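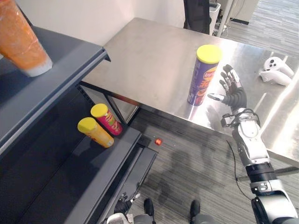

Head camera, right hand at pre-grasp beside the purple canister, steel table station.

SOFTWARE READINESS CHECKLIST, TABLE AND SHELF STATION
Site: Stasolville
Stack: Sendari control and perception, Purnetti planner
Date: 7th August
Filled in by: Uyên Cao
Read and countersigned by: Dardo Godoy

Marks used: OK, OK with comment, Open, Not done. Please write a comment even when the mark is OK if you think the next person would be glad of it. I would much sooner read a long comment than call you at dinner time to ask what you meant.

SECTION A. BEFORE MOTORS ARE ENABLED

A1. Build on the robot matches the build on the release sheet.
OK. Build 434 on both. I read it from the startup log this time and not from the sticker on the monitor, which still has the March build on it and really ought to come off.

A2. Configuration files loaded with no warnings.
OK with comment. One warning, the old familiar one about a missing default for wrist damping. The value does get set later in startup and I checked that it had been. Dardo, I know you have been living with this warning happily for months, but it makes people stop reading warnings, and I would love to see it gone.

A3. Stop button tested from the operator's chair and from the doorway.
OK. Both stops cut motion and both showed up in the log with the right source name.

A4. Joint limits in software are tighter than the mechanical limits.
OK. Compared line by line with the Phan limits file, both arms.

A5. Cable clearance reviewed for the motions planned today.
OK with comment. The cable on the right arm makes a loop out from the wrist and hangs down outside the forearm. The planner's collision model has no cable in it at all, so please keep wrist roll inside the reduced range until it does. I have put the reduced range in the session file, and it loads by itself if you start from the usual script.

SECTION B. PERCEPTION

B1. Camera calibration checked against the board.
OK. Within tolerance on all the poses we use.

B2. Table plane fits correctly with the station lights on.
OK with comment. The steel catches a lot of glare, more toward the right side, and the depth points get thin there. The fit is still fine because the rest of the table carries it. I would not place a target in the glare and expect a good answer, though, and I have drawn the keep-out region a little wider than it was.

B3. Reflections are not reported as objects.
Open. The polished top gives a soft reflection under the purple canister, and in one run the detector stretched its box downward to take the reflection in. The grasp height is worked out from that box, so the hand would aim low. Clipping the box at the table plane cures it in replay. I want to see it live before I change this mark.

B4. Canisters on the lower shelf are detected with the correct pose.
OK with comment. The red one behind is no trouble. The yellow-orange one in front is tipped over at an angle, and the detector finds it nicely but labels it upright if the lid is all it has to go on. Shelf picking stays turned off in the planner until the pose check is merged. Table picking is not affected.

B5. See-through or wrinkled items are handled as obstacles.
OK with comment. The tall orange container on the upper shelf comes through in depth as a scatter of points with holes in the middle. I gave it a simple keep-out cylinder by hand. It's a bit crude — but it works, and it will keep working as long as people remember to move the cylinder when they move the container.

B6. Self-filter removes both arms and the feet from the point cloud.
OK. I checked with the left hand held low near the shelf, a pose that used to leave stray fingertips behind as phantom obstacles.

SECTION C. PLANNING AND CONTROL

C1. Pre-grasp pose stops short of the object with the fingers open.
OK. The approach comes in from the right, as requested, with the thumb toward the canister. Please look at the live view yourself before you release the hold. The planner's confidence score is a helpful number but it is no replacement for your own two eyes.

C2. Speed cap active near the table.
OK. Cap set to 69 percent of the normal approach speed. I found the hand a good deal easier to follow at this setting and would be happy to leave it there.

C3. Planner retries are limited.
OK. 3 retries, then it holds position and asks the operator.

C4. Teleoperation input is locked out while the planner has control.
OK with comment. The handheld controllers live on the steel table, toward the far right edge. With the lockout on, moving them and pressing their buttons produced no arm commands, as it should be. My one request is that we give them a proper home off the table, as they are also missing from the collision map.

C5. Floor area checked against the walking map.
OK with comment. Walking is disabled for this station and I confirmed the lock. There is a small red round item on the carpet in front of the table's front legs, and it does not appear in the map. Please pick it up before anybody turns walking back on.

SECTION D. LOGGING

D1. Joint, camera and planner logs share one clock.
OK. I lined them up using the stop button events from A3.

D2. Disk space sufficient for the session.
OK.

D3. Log copied to the shared drive after the session.
Not done. Left for Dardo, who has the drive password that I keep forgetting to write down.

RESULT
Cleared for table picking at reduced speed. Shelf picking and walking are not cleared.

COUNTERSIGNER'S COMMENTS (Dardo Godoy)
Thank you, Uyên, this is a pleasure to read and I mean that. I agree with everything, including the scolding in A2, and I will set the damping default in the file where it belongs. For B3, let us do the live check together with the clipped box, first with the arm held back and then at pre-grasp, and keep both logs so we can compare. On C4, a hook on the wall would suit me fine. Logs for D3 are copying as I write this.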